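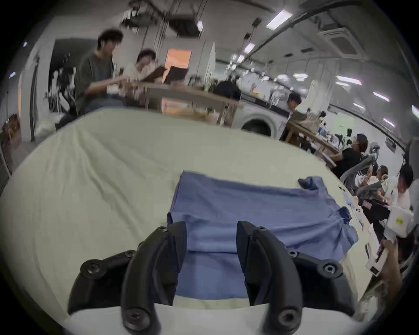 Section 4: Your First Steam

Now that your Heinonen garment steamer is put together and standing firmly on its base, you're ready for the fun part! Set aside a good half hour for your first session, and please read all the way through these steps once before you plug anything in.

1. Lift the water tank straight up by its handle and carry it over to the sink. It comes away with a little click, and a gentle tug is plenty.

2. Fill the tank with cool tap water up to the MAX line. If your kettle at home gets a chalky crust, you'll be happier with half tap water and half distilled (the heater will be, too).

3. Screw the cap on snugly, turn the tank over above the sink to check for drips, and set it back on the base.

4. Hang the steam head on its hook, plug the cord directly into a wall outlet, and press the power button. The light blinks while the water heats, which takes about 40 seconds, and then stays on.

5. Let the steamer run for 10 minutes with the head on the hook before you bring any clothing near it. You may notice a slightly warm, papery smell this first time. It goes away by itself.

6. Start with something forgiving, like a cotton T-shirt or a pillowcase. Hang it up, pull the hem lightly with your free hand, and move the head slowly from top to bottom.

7. Give the piece a few minutes on the hanger before you fold it or put it on. Cotton that goes into a drawer damp will come out with brand new creases, and then you're back where you started.

CAUTION: Steam burns. Never steam clothing while someone is wearing it, and keep your free hand well away from the front of the head.

CAUTION: Unplug the steamer and let it cool for 30 minutes before emptying the tank or putting it away.

Note: Sputtering or drips from the head usually mean the hose has a dip in it. Raise the head above your shoulder for a moment so the water can run back down, then carry on.

Replacement tank caps are part number 3585. For cleaning out scale, go on to Section 5.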